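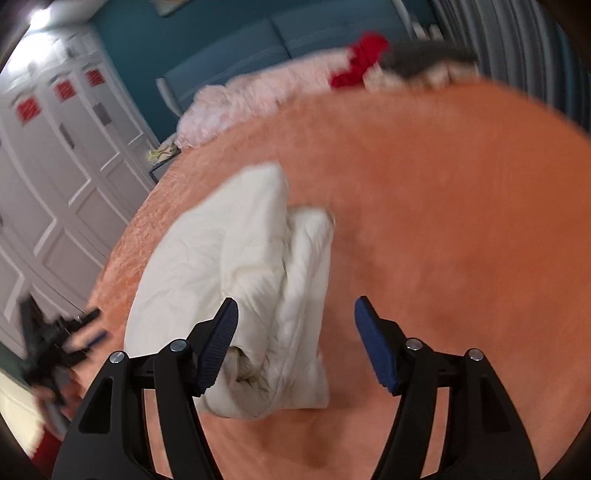 The Brumdale bedding swap is back, and I've spent the past week sorting through my own bedroom to see what can go. If you missed it last June, it's very simple – you bring in pillows, throws and bedspreads you've stopped using, and you go home with something you like better. We got through 452 pieces last time, which amazed everyone at Otach Hall! My own pile begins with the white quilted pillow, the one folded up in a lump on the orange rug, and I've been going back and forth over the pale pink ruffled bedspread as well (I do still love a ruffle, so it may get another year). The rug is staying put. It's far too nice under bare feet first thing in the morning.

Doors open at ten at Otach Hall on Vachon Road, and there are 140 tables' worth of space this year now that we've got the back room too. Please wash everything before you bring it and fold it if you can – pillows are fine in a clean bin bag. Duvets are welcome this time, but no mattresses, please, we had two left on the steps and they were a nightmare to shift.

Entry is free and tea is a pound. Anything left at the end goes to the Bandivico animal shelter, where they're always short of soft things for the kennels. I'll be on the pillow table until lunch, so do come and say hello.

Posted Feb 11, 2026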